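Notes for week 3: teaching by hand and teaching from the leader arms

Welcome back, everyone. Today we compare the two ways we have of showing the Staltix pair a kitchen task: taking hold of the arm and guiding it, or driving it from the leader arms in room 804. Guiding by hand feels lovely and natural, but your own hands tend to wander into the camera view, so for two-arm work we'll mostly drive. 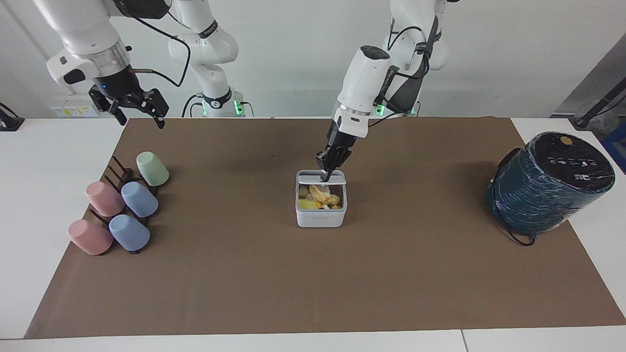 L. Benavides, Lecturer, Robot Learning Lab

Look at the left gripper at the top of the little food container, while the right one hangs over the paper with its fingers open. When you drive, please let the idle arm rest like that (I know, it's so tempting to fidget!), as every wiggle goes into the recording and the policy will happily copy it.

For Saturday, record 100 demonstrations each and note any you'd throw out.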